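Clendel Residents' Forum
Board: Streets, Paths and Public Space
Topic: Two-wheeler parking and drainage on the upper walkway

Opening statement
Posted by: clendel_walks_secretary
October

Members are invited to comment on the proposed response to the consultation on the upper walkway. The consultation paper, prepared by Raltitz on behalf of the estate office, puts forward two measures. The first would move the parking of scooters and motorbikes to a marked area beside the Guvness building. The second would replace the drainage covers along the curved channel with a continuous slotted drain.

Comments received on this board will be summarised and attached to the response. Contributors are asked to keep to the matters raised in the paper and to state clearly whether they support, oppose or wish to amend each measure.

Reply 1
Posted by: Levente Kovács

I wish to record my support for the first measure and my opposition to the second.

The walkway was laid in 1997 as a route for persons on foot. The by-laws adopted at that time permitted deliveries before 9 in the morning and made no provision for parking at any hour. The present practice has grown up by custom. I do not suggest that those who park there act in bad faith, as no sign tells them otherwise, but the estate ought either to permit the practice properly or to bring it to an end.

With regard to the drain, I can find no statement in the paper of what is wrong with the existing covers. Replacement would require the concrete to be cut on both sides of the curve, and a patched surface seldom matches the original. I would ask that the second measure be withdrawn until an inspection has been carried out.

Reply 2
Posted by: northsteps

I am unable to agree with the previous contributor on parking. The marked area at Guvness has 15 spaces and is reached by a slope that is awkward with a loaded machine. Several of those who park on the walkway are making deliveries to the upper blocks, and they carry large boxes. To send them to Guvness would add a considerable walk to every delivery.

The walkway is wide. A person with a pushchair may pass the parked machines without difficulty, and I do so most mornings. I would support painted bays under the trees, set well clear of the drain and of the steps.

Reply 3
Posted by: clendel_walks_secretary

The band of grates crosses the paving in the foreground, and the stone ledge and stepped slabs are to the left. A scooter with a boxy load at the rear is parked on that side, with further motorbikes beyond the tree.

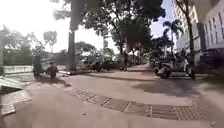

Reply 4
Posted by: Simon_Block_C

I am grateful to the secretary. The attachment supports the view that width is not the principal difficulty. My own concern is with the position of machines in relation to the steps. A scooter left close to the top of the slabs obliges anyone coming up to step round it, and the edges of those slabs are cut at angles, so that the foot does not always land where one expects.

I would therefore amend the first measure as follows: that parking be permitted in painted bays on the side away from the ledge, and that no machine be left within 2 metres of the steps.

Reply 5
Posted by: Levente Kovács

The amendment is a reasonable one, although I maintain my objection in principle. Once bays are painted they will not be removed, and the number of machines will rise to fill them. I would also draw attention to the planting. The low edge round the base of the large tree is there to protect the roots, and machines should not be leaned against it or left standing inside it.

Should the majority favour bays, I would ask that the response require a clear margin round every tree and a review after one year.

Reply 6
Posted by: m_orchardside

I write on the drain only, as I hold no strong view on parking.

The covers are textured and give a better grip underfoot than the smooth concrete. They do, however, collect leaves. Last autumn the channel by our block was blocked for the greater part of a month, and water stood across the path each time it rained. A slotted drain would in my opinion be worse in this respect, as the opening is narrow and cannot be cleared by hand. Regular sweeping in the leaf season would cost less and answer the complaint.

Reply 7
Posted by: northsteps

I agree with the above on sweeping. I would add that the present covers can be lifted singly, whereas a fault in a continuous drain may mean closing the whole curve. I accept the 2 metre rule proposed in Reply 4. I do not accept the one-year review, which would leave delivery riders uncertain of their position.

Reply 8
Posted by: clendel_walks_secretary

The draft response will state that contributors oppose the second measure and request a sweeping schedule in its place. On the first measure, it will record support for painted bays away from the ledge, with a clear distance from the steps and a margin round the trees. The objection of Mr Kovács will be noted in full, as will the disagreement on the review.

The draft may be read at the estate office, room 17. Corrections should be sent to the secretary before the end of the month.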